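14 August 2024

Kraft paper covering, second trial, continued from the June notes.

Stock is the Tuvwood 12 kg roll, laid rough side up. Cut to length, hung flat overnight over the rack, then pulled tight from the middle outward. Last time I started at one corner and chased a bubble across the whole surface. Corners folded under once and stapled from below, with no glue. The Hulodex spray left a stain in June that came up through the paper after 11 days, so it is out.

Grid lines are dark blue tape. Snapped a chalk line first, then taped to one side of it so the chalk wipes off clean. All strips in one direction go down before any of the crossing strips. Press each crossing with a thumbnail or it lifts there first.
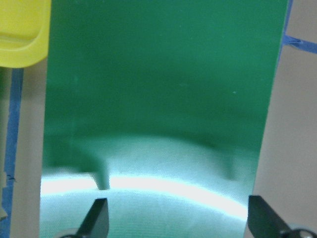
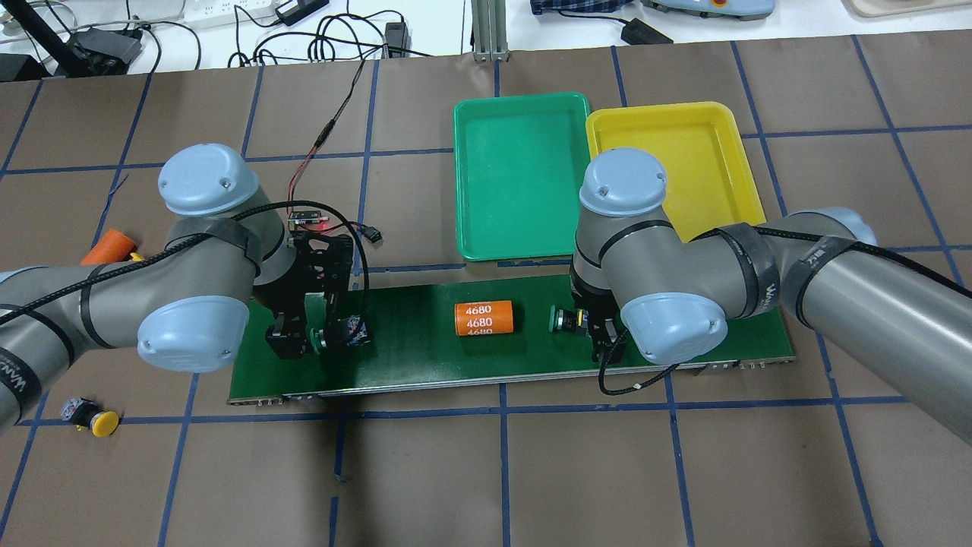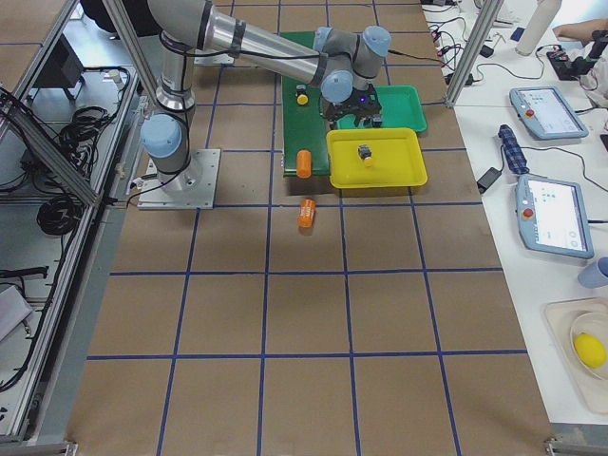 Tape comparison, peel from offcuts of the same roll:

Zollmont: clean release when fresh. After a week under the window it takes the top fibers of the paper with it. Edge stays straight, hardly any stretch.

Keskin: weaker tack, tears ragged by hand, needs a blade. Leaves nothing behind. Stretches if pulled off the roll fast, then creeps back and opens a gap at the ends – lay it slack.

Humidity matters more than I allowed for. At 29 percent the paper went drum tight and pulled two staples. On the damp offcut the same paper rippled between tape lines and stayed rippled after drying. Taping damp paper is a waste of tape.

Coffee rings do not come out. Patching a single square works if the patch edges fall under the tape, but the new paper is visibly lighter for a month or so. Acceptable.

To do:
Repeat the peel test with both tapes on the smooth side.
Order Keskin in the wider width, if they still make it.
New blades. The last one in the box was nicked and dragged on every cut.
Check staples on the underside again before the heating comes on.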